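Sorting Small Household Things: Does a Divided Tub Help?
Project report, Grirkside study group
Keisha Lyons and Emmett Dunleavy

3. What we were told to expect

The handout for this project said that a tub with two compartments "encourages tidy habits". We could find no source for that. Our tutor, Consuelo Cervantes, thought it came from a leaflet by Trirken, who sell storage, so we treated it as a claim to be tested and nothing more.

Our question was narrow. If small, mixed things from a bathroom or a kitchen sink go into a divided tub, does the divider make them easier to find again, or does everything end up on one side anyway?

4. What we did

We used a big grey tub with two compartments, set on the tables in the Lurkeck room. It was well scratched before we started, inside and on the divider. The things were picked for being awkward: a sponge with a scouring side, brushes, a little bottle, a star-shaped piece, and a small spotted figure that has no business near a sink but turns up in every house we know.

Three people took part. Each was asked to put things away and then fetch them when called, with 900 seconds allowed for the whole task. Arlo Pettigrew kept the time. We gave no rule about which side to use, and in hindsight that was a weak point in the plan.
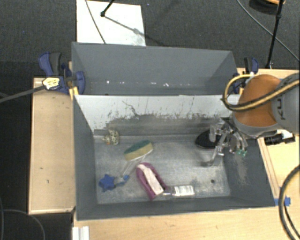

The first problem was the word "tidy". Paloma Kowalczyk marked a layout as tidy if nothing lay on top of anything else. Emmett marked it as tidy if he could see everything from where he stood. These are different tests, and on 2 of the 6 rounds they gave opposite answers. We have kept both sets of marks, but we do not think they should be added together.

The second problem was the larger compartment. People liked it. Once one thing had gone in there the rest tended to follow, and the narrow side was left to its own devices. A divider that people ignore is only a wall.

5. What we can and can't say

Fetching was quick in most rounds, but these were few things in a big space, and we suspect a plain washing-up bowl would have done as well. We had no plain bowl to compare with. Keisha asked for one in August and the Dauda store cupboard had none the right size.

So the leaflet's claim is not shown to be wrong. It just isn't supported by anything we did, and we would be wary of any group who says otherwise after one afternoon - ours included. A second try should use far more things, a bowl with no divider, and one agreed meaning of "tidy" written down before anyone starts.

Marks for each round are in the appendix, in both versions.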